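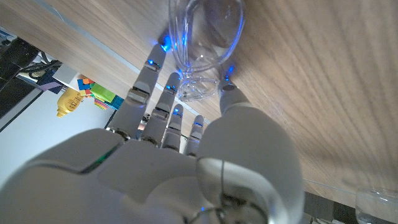
Evaluation of the Nimri hand kit for teaching use

Project report, second-year Mechanical and Control Systems
Valtutdale College of Engineering
Submitted 2025-09-07

Background

The department wants a robotic hand for the handling module, to replace the parallel gripper that has been used up to now. The parallel gripper is strong and simple, but students learn little from it beyond open and close. Our project was to take one kit, the Nimri made by Conenik, and report on whether it is suitable for second-year lab classes. We were not asked to compare it with other hands.

The kit was on loan from the supplier, Cemavgate, from January until the end of the project. It came with the hand, a wrist adapter, a power supply, a camera that fixes at the wrist, and access to the maker's software. Cemavgate also offers a support plan, which was part of the loan, so we have reviewed that as well.

Setting up

Fitting the hand to the arm was easy. The adapter plate matched the arm's flange and the screws were the right length. The cable was less good. It leaves the wrist on the thumb side and has to be tied back along the arm, otherwise it pulls tight when the wrist turns. The manual shows it tied in a place that does not exist on our arm. We used two hook-and-loop straps and left some slack.

The software installed without trouble on the lab computer but would not run on one of our laptops. Support told us this was a driver problem and sent a new version, which fixed it.

Calibration is done by the hand itself. It opens fully, closes each finger in turn and then the thumb, and saves the end positions. It must be done with nothing in reach. On our first attempt the wrist was too low, a finger touched the table during the routine, and the saved position for that finger was wrong. The software gave no warning. We only noticed when the finger stopped short in every grasp afterwards. The lab sheet should tell students to raise the wrist before they start.

The status lights

The joints and fingertips carry small blue lights. The manual says they show that a joint is powered and talking to the controller. They are useful for fault finding, and when one finger lost its connection we could tell which one without opening the software. They also cause a problem. Close to a clear or shiny object the light reflects, and the wrist camera picks it up. The maker's object finder sometimes put the edge of a clear cup in the wrong place. Dimming the lights in the settings helped a little. Turning them off helped more, but then the fault finding is lost.

Grasp trials

We used ordinary objects that are easy to replace: a clear plastic cup, coloured cubes and a yellow plastic bottle. Each object was placed on the wooden table and the arm moved to a taught position before the hand closed. The operator then lifted the object, held it and put it down in the same area. We ran 500 trials in total, split between the team so that no operator did all the work on one object.

A trial counted as good if the object was lifted, did not turn in the hand and was still held at the end. Anything else counted as failed, including cases where the object was picked up but slipped. This is stricter than the maker's own test, so our results should not be set beside theirs.

The cubes were the easiest. A cube has flat sides and the thumb meets the fingers squarely. Most of the failures with cubes came from the taught position being a little off, and the hand has no way to correct for that by itself.

The bottle was reliable if it was gripped around the body. Gripping it near the nozzle did not work and we stopped trying.

The cup was the hardest. It is light, so it slides before the fingers have closed around it, and the wall bends if the thumb presses too hard. At the default force setting the cup was often squashed. At a force setting of 35 it kept its shape and was held well enough to lift, and this is the value we suggest for the lab sheet. The scale has no units, and support could not tell us what it corresponds to in newtons. For a teaching kit we think this is a real fault. Students will want to compare a measured force with a calculated one, and at present they cannot.

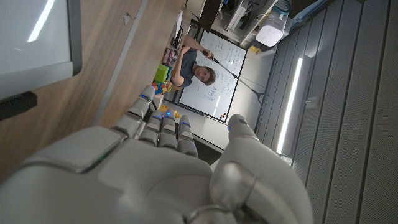 The lab itself affects the trials more than we expected. The table is shared with other work, and other objects and equipment stay on it during a session. We agreed early on that anyone near the arm would tell the operator before reaching over the table, and that the arm would run at reduced speed whenever a person was within reach. The hand has its own stop command in the software, but this only freezes the fingers. It does not stop the arm. The two stops need to be linked before the kit is used with a full class — at the moment a student could press the wrong one and believe that everything had stopped.

Wrist camera

The camera is small and light, and it moves with the hand, so the fingers stay in view during a grasp. In many positions they also cover a large part of the picture. With the hand low and the fingers spread, the object can be almost hidden. The picture is tilted as well whenever the wrist is turned, and there is no option to level it in the viewer. Students who used it for steering by eye found this confusing at first and got used to it in a session or so. For position measurements we would use a fixed camera as well.

Wear and repairs

The white shell marks easily but did not crack. One fingertip cover came loose and was pushed back on by hand. A joint in the thumb developed some play, which we reported. Cemavgate sent a replacement part in 4 days, with a short instruction sheet, and the repair needed only the tools in the kit.

The hand gets warm in long sessions. The manual allows up to 2 hours of continuous use. We kept within this and had no shutdowns.

Support service

Replies from Cemavgate were polite and mostly useful. Questions on parts were answered quickly. Questions on the software were passed on to Conenik and took longer, and one about exporting the joint data is still open. The support plan is charged yearly after the first year, and the price should be confirmed in writing before any order.

Recommendation

We recommend the Nimri for the handling module, on condition that the arm stop and the hand stop are linked first. The calibration note and the force setting for the cup should go into the lab sheet. We also recommend buying a spare thumb joint with the kit.

Work left over

The trials did not cover soft objects or anything heavier than the bottle. The joint data could not be exported, so the plots of finger position planned for this report have been left out. The trial log and the taught positions are saved in the module folder under the project name.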